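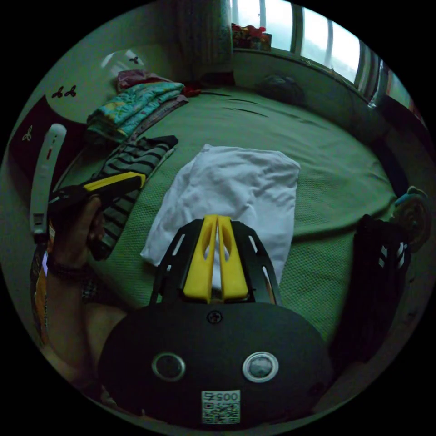 Folding on the big bed, late morning

Hello everyone,

Sorry to be slow getting back to the list. I've had Gráinne's message starred since January and kept meaning to sit down to it with a proper cup of tea. I'll paste her bit in so the newer folks can follow along.

Gráinne Ó Ceallaigh wrote:

> I have a question for the folders among you. We've just moved
> to the flat on Culeck Street and there isn't a table in the place
> big enough to fold on. My mum always used the ironing board,
> but I end up with sleeves trailing on the floor. Does anybody
> use the bed? And if you do, what do you do with all the blankets
> that live on it in the daytime? I'm also hopeless at tees. Mine
> come out of the drawer looking like I've slept in them.
> Gráinne

Well, Gráinne, yes, the bed, every time! I've folded on a bed for some 30 years, ever since our first place in Grulter, where the kitchen table was the size of a tea tray and usually had somebody's homework on it. A bed is kinder on the back than people make out, so long as you stand close and don't stretch for the far side.

The blankets go first. I fold ours, stack them down one side with the turquoise one near the top, and leave them there until I'm finished. It seems like a waste of space, but a stack along the edge makes a sort of wall, and small things don't wander off over the side. My other rule is to leave the cover on and pull it only more or less flat. Ours is green, which is a great colour for this job because you can see every white thing on it from the doorway. 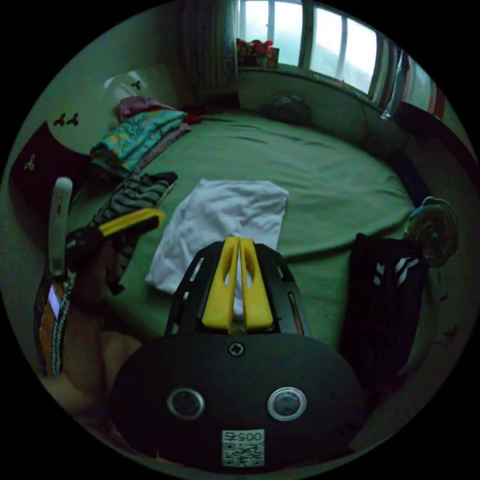

I do the awkward pieces early, while I still have some patience in me. Anything striped goes down lengthwise first, and I let the stripes tell me whether I've got it straight — a crooked fold shows up straight away. Plain white things are harder for me. There's nothing to line up by, so I go by the hem and the side seams and smooth outward from the middle with the flat of my hand. If it still has a bit of a crumple in it after that, I let it be. It's going in a drawer, not to a wedding.

Now, you asked about tees, so this is how I do mine. I learned it from my aunt in Wiltance, who folded for a guest house and was very firm about it.

1. Lay the shirt flat and give the hem a little tug to get the wrinkles moving. Pinch it at the edge and pull toward you, gently.

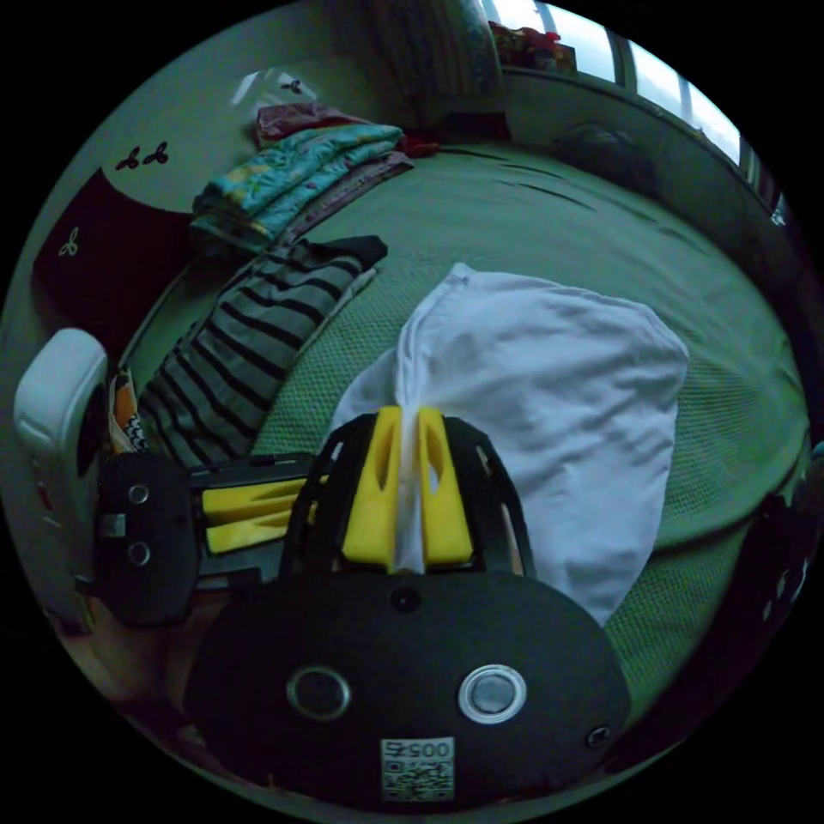
2. Bring one side in to the middle, sleeve and all, and turn the sleeve back on itself. Do the same with the other side.

3. Fold up from the hem in thirds. If it has printing on the front, finish with the printing outward so you can find the one you want.

4. Stand it on its edge in the drawer. My aunt would have stacked them, but I can never get at the bottom one without wrecking the lot.

Heavy things I leave to the very last. Jackets and dark trousers can sit in a heap on the other half of the bed while you get on with the light stuff, and I'd rather look at the heap than have it on the floor.

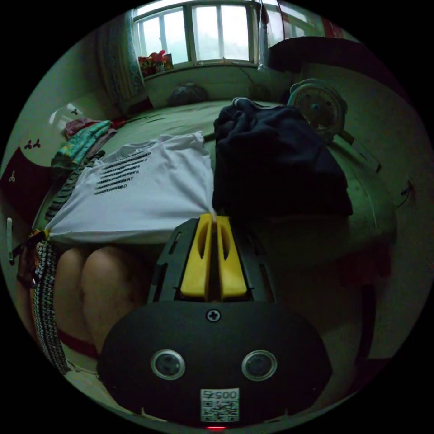
One more thing on the room itself. Fold near a window if you have one. I didn't pay any attention to this until my eyes started to go, and now I won't fold navy after supper at all, as I've paired up too many socks that turned out to be one navy and one black. And if you keep a fan in the bedroom, point it away from you or switch it off, or you'll be chasing hankies.

Colm Ó Flaithearta asked a while back whether those folding boards are worth the money. I borrowed one from Mrs. McGrath down the hall and gave it back after a fortnight. It was fine for my husband's shirts and no use for anything with a bit of stretch. Colm, if you did go ahead and buy one, I'd love to hear how you're getting on with it.

Does anyone have a good way with fitted sheets? I still roll mine up and shut the cupboard door quickly.

Warmly, and with apologies for the length as usual,
Maureen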